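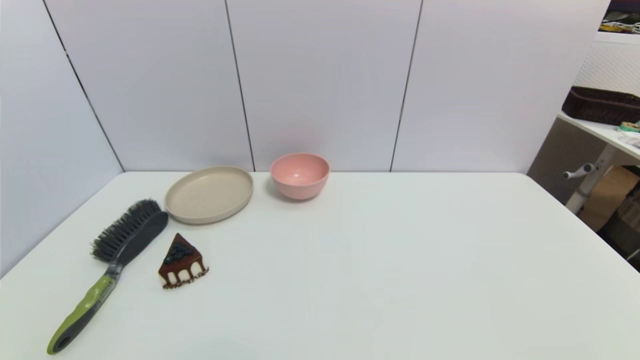

Figure 2. Kitchen things and a hair brush on the same white table: a round beige plate, a small pink bowl, and the brush lying at an angle in front.

4. What people mean by "away"

I went into the diary entries expecting to read about mess. That was the pitch, after all: ask people in shared homes to write a few lines whenever somebody else's stuff got on their nerves, and see what they say. What I got was page after page about the word "away." Put it away. It was away. That's not away, that's just on a different shelf. By the time I had read all 319 entries once, I had stopped coding for objects and started coding for verbs, and this section is mostly the result of that change of heart (Dušan Hubáček, who did the second round of coding, was very patient about having to start over).

A quick reminder of who we're dealing with. The diaries came from 10 households, split between the Pomgate apartments and the older row houses in Prerkov. Everyone wrote for two weeks. Nobody was paid by the entry, and I'm glad, as a few people wrote a great deal and one man in Prerkov wrote almost nothing except complaints about a colander. We asked for short entries in everyday language and we left the spelling alone. Audio entries went through Prokach for a first transcript and then I fixed them by ear, which took most of October and made me very fond of certain voices.

4.1 Away as a place

The simplest use is the one I grew up with. A thing has a spot, and when it's in the spot it's away. People who used the word like this could nearly always name the spot without thinking: second drawer, hook behind the door, the shelf over the washer. They tended to write in short, flat sentences. "Scissors go in the blue tin. They were not in the blue tin." You can hear the sigh.

What interested me was how seldom housemates had agreed on the spot out loud. In the follow-up interviews I asked everyone how the scissors, or the batteries, or the good knife, had come to live where they lived. The usual answer was that they had always been there. When I pushed a little (and I did push, sorry) it came out that the first person to move in had put them down one evening and everyone after that had treated it like a law of nature. Ardeleanu, whose work on inherited kitchens got me into this subject in the first place, calls this "first-tenant order," and I'm happy to borrow the phrase. It fits the Pomgate material very well. It fits Prerkov less well, where the furniture often came with the house and the drawers had their jobs before any of our writers arrived.

4.2 Away as out of sight

The second use is looser and it caused more fights. For these writers a thing is away once you can't see it. A closed cupboard will do, and so will a tote bag on the back of a chair. One woman at Pomgate wrote, quite cheerfully, that she had "put everything away into the laundry hamper" before her mother came over, and then spent Sunday looking for the mail.

I want to be careful here, because it would be easy to call these people the messy ones. The diaries don't really back that up. Out-of-sight writers cleaned just as often as the others, going by their own reports, and they were the ones who wrote most warmly about a bare tabletop at the end of the day. They liked surfaces. They just didn't care much what was going on behind the doors. Place writers were nearly the reverse: they could live with a crowded counter for days as long as each thing on it was supposed to be on it.

Put one of each in the same kitchen and you get the argument that turns up again and again in our material, in which both people say they tidied up and both are telling the truth.

4.3 Things that cross rooms

Then there are the crossers. This was Dušan's word and it stuck. A crosser is anything that belongs to one room and keeps turning up in another – phone chargers, nail clippers, socks, mugs in the bathroom, a hair brush next to the dishes (Figure 2). Crossers took up far more ink than their size would suggest. Nobody wrote a long entry about a plate left on a table. Plates and tables go together, and even the place writers let that slide for an evening. A brush on the same table got a paragraph, sometimes with underlining.

Callum Hebden suggested to me early on that this was simply about hygiene, and for some writers it surely is. The words "gross" and "hair" turn up side by side often enough. But hygiene doesn't explain the chargers, or the strong feelings one Prerkov household had about a tape measure in the bread box. I think the better reading is that a crosser tells you something about its owner's day. It says they were in here, doing a thing that's done in there, and then they left. Several writers put it more or less that way. "It's like she's still standing there," one of them wrote about her sister's brush, and I couldn't tell from the entry whether she minded.

Tone matters a lot with these. The same writer could be furious about a crosser on a weekday morning and fond of it at night. When we coded only for complaint, as we'd planned, the fond entries dropped out completely. We put them back in, and the coding sheet now has a column for entries where the writer notices a crosser and leaves it alone.

4.4 A note on who gets told

Entries that mention a crosser hardly ever mention talking to the owner. People moved the thing, or stepped around it, or wrote to us. Two households had a basket by the stairs for exactly this, and their diaries are calmer on the subject, though I wouldn't hang much on that – those were also the households where people had known each other longest. I come back to the baskets in Section 5, along with the colander.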